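Desk top in two pieces, gap at the seam

tallowby
Bought a Narnier desk used, 34 dollars on Saturday. The top is beige and comes as a back panel and a front panel that butt together. Crumbs and pencil dust go straight into the joint. I also can't keep the thing clear. Cups, sunglasses, plates, tissues, it all ends up there. How do people with this kind of top deal with it?

pinemarten_3
Take everything off, loosen the bolts under the front panel, push it tight and do them up again. Mine closed right up.

orrisroot
I wouldn't touch the bolts. On the Brasta ones the inserts strip easily and then the panel never sits flat. Clean the seam with a dry toothbrush and live with it.

pinemarten_3
Narnier isn't Brasta. I've had mine apart 2 times and the inserts are fine.

gullwing995
Mine has the seam too. It runs straight across toward the back, and the tissue box lives behind it. Black cup on the left, sunglasses next to the bit of folded cardboard, and paper scraps wherever they land. I should wipe it more than I do.

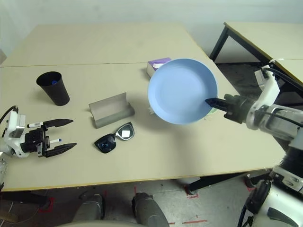
tallowby
What do you clean the seam with if something sticky gets in it?

gullwing995
A cloth wrung out in warm water with a drop of dish soap, pulled over the edge of an old plastic card. Run the card along the joint, then go over it again with a dry cloth. Don't pour anything on it.

orrisroot
Agree on not pouring. Water swelled the edge on my old Riviere and it never went down.

tallowby
OK, I'll try the card before I get under there with a wrench. And the clutter?

pinemarten_3
One tray. If it doesn't fit in the tray it goes back to the kitchen or in the trash.

orrisroot
Trays just fill up. I clear mine every night before bed, takes three minutes.

tallowby
Tray for now. There's one in the closet.

Contact us | Copyright Mundano Boards | Back to top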